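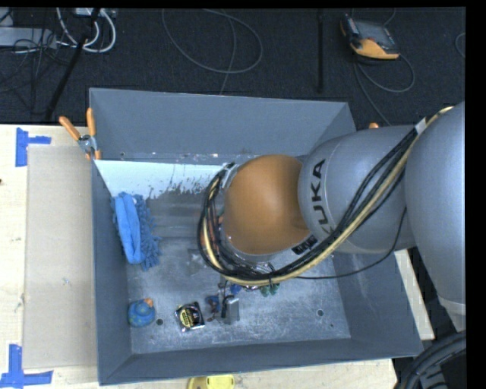 KUKA arm over the blue-gray bin.

4 November 2021

**Chocolate tasting notes, travel bars, batch 2**

Bars brought back by Mercedes from Rondon in August, kept in the cellar box at Gedgate since then. 49 g each, unopened. Tasted with Roya Parsa and Sunee; Tùng joined for the last two.

- **Mohammadi 70%.** Clean snap. Dried fig up front, some tannin at the end. Slight bloom on the back of the bar, no effect on flavor. Price on the sleeve was 120, local currency.
- **Trimness milk, sea salt.** Too sweet for me. Salt unevenly spread: two squares had none, one was unpleasant. Roya scored it higher than I did.
- **Market stall bar, no label.** Coarse, stone-ground. Smells of molasses. Sugar crystals still intact, so it reads as crunchy. Mercedes bought it near the tram terminus and does not remember the stall name.
- **Mohammadi filled, cardamom.** Shell thin, ganache dry at the edges. Probably age. Not scored.

Water and plain crackers between samples. Room was warmer than last time and the milk bar softened before we got to it. Move it to first position next round.

Shirin goes to Rondon next and has a budget of almost 2,000 for the whole trip. Asked her for:

1. Two fresh filled bars, same maker, with the packing date.
2. The stall name.
3. Opening hours for the Trimness shop. Mercedes found it closed both times.

Score sheets are in the green folder, Sunee's still missing.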